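Pickled beetroot, the way I make it now

August is when the beetroot catches up with me. I sow too much of it in spring, forget about it, and then there are two rows of roots the size of cricket balls, all wanting to be dealt with in the same week. We eat it roasted until we are sick of it, and the rest goes into jars.

I used to follow the recipe on the back of the vinegar bottle. It was fine, but very sharp, and the slices went soft by Christmas. This version is milder and keeps its bite. I have made it for a few summers now and have stopped changing it.

You need 2 kilos of beetroot, a litre of cider vinegar, 200 g of sugar, a level tablespoon of salt, a few peppercorns, two bay leaves and a teaspoon of caraway seeds. The caraway came from Temarska, the little shop by the station that sells everything out of sacks. Leave it out if you don't like it. Dill seed is good too.

Twist the leaves off and leave an inch of stalk. Don't trim the root, or the colour ends up in the water. Boil the beetroot whole in their skins until a knife goes in with a bit of resistance. Mine took just under an hour, but they were big. Let them cool in the pan and rub the skins off with your thumbs. Wear an apron. I didn't, and the grey shirt is now a gardening shirt.

While they cool, heat the vinegar with the sugar, salt and spices until the sugar has gone, then let it simmer for a couple of minutes. Wash the jars in hot soapy water, rinse them and dry them in a low oven. I use the Vonura jars with the clip lids, but check the rubber seals first and throw out any that have cracked.

Slice the beetroot as thick as a pound coin, or a little thicker, and pack it into the warm jars. Pour the hot vinegar over until everything is covered, tap out the air bubbles and close the lids. I got 12 small jars this time, with a few slices left over for lunch.

They want two weeks in a cool cupboard before you open one. After opening, keep the jar in the fridge and finish it within the month.
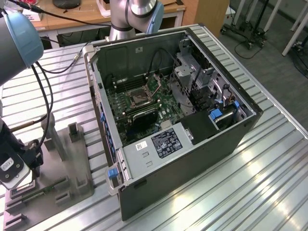

What to eat it with

Cold roast pork, mainly. It is also good chopped into potato salad at the last minute, before it turns the whole bowl pink, and with smoked mackerel and horseradish on rye bread. I had it in a cheese sandwich most days last winter – a strong cheddar and plenty of butter.

Don't pour the vinegar away when the jar is empty. A spoonful in a lentil soup is very nice, and peeled boiled eggs left in it overnight in the fridge come out a bright purple.

Next job is the runner beans.

4 comments
Share this post (2)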